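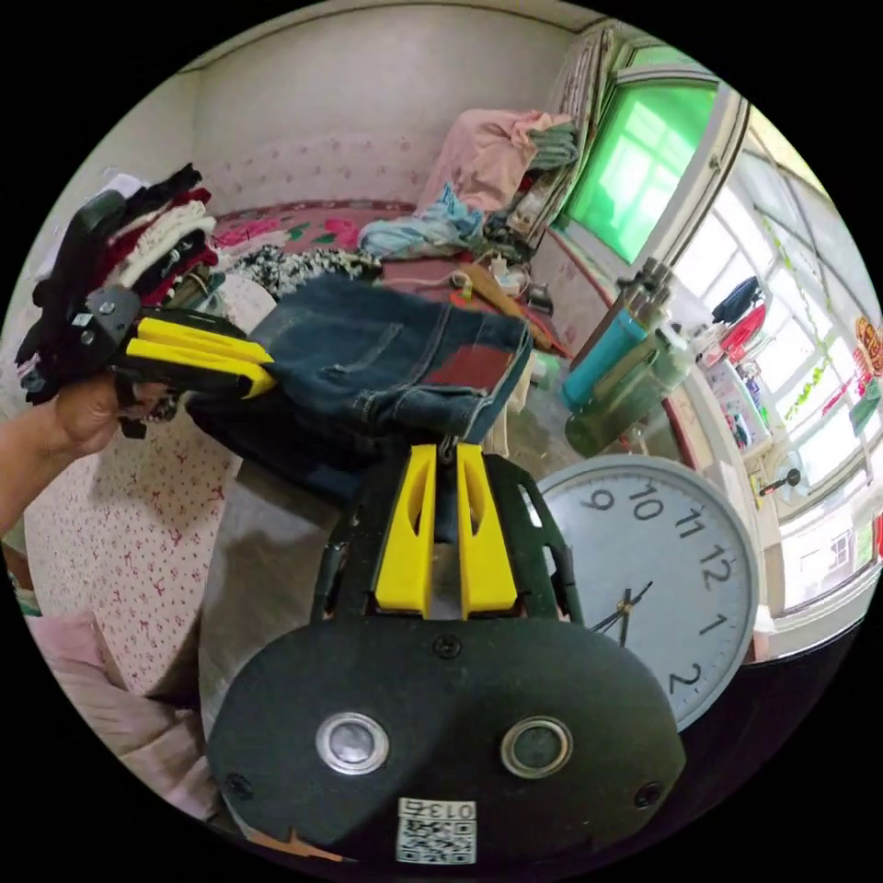 Chapter 5. Folding and Sorting Clothes at Home

Textbooks > Home and Household > Chapter 5

By Engström, Oct 26, 2019
Last updated: May

In the previous chapter we looked at washing and drying. Now the clothes are clean, and they must find their place. In many homes this work is done on the bed, because the bed is the largest flat surface in the room and it stands at a comfortable height for the back.

A bed is also a place where different things meet. Folded clothes in a pile, a patterned cloth, a pair of jeans and a charging cable can all lie on the same quilt. Before you fold, take away what does not belong to the laundry. A cable is easily folded into a garment and then it is searched for a long time.

5.1 Heavy fabrics and light fabrics

Denim is a thick fabric and keeps its fold well. Jeans are folded first along the length, so that one leg lies on the other, and the back pockets come to the outside. Then they are folded across, once or twice, depending on the depth of the shelf. Thin garments behave differently. They slide, and a high pile of them falls when somebody sits down on the bed.

In this book we use the Renberg method, in which the pile is built from heavy to light. Jeans and blankets go to the bottom, shirts in the middle, and small things on the top. A shelf should be filled to 70 percent of its height. The remaining 30 percent is left free for the hand.

5.2 Words for this chapter

Crease: a line that stays in the fabric after folding.
Pile: several folded things, one on the other.
Hem: the lower edge of a garment, turned and sewn.

Before you read further, write down in which order you put away your own clothes at home. You will need this list again in section 5.3, where we compare sorting by person with sorting by type of garment.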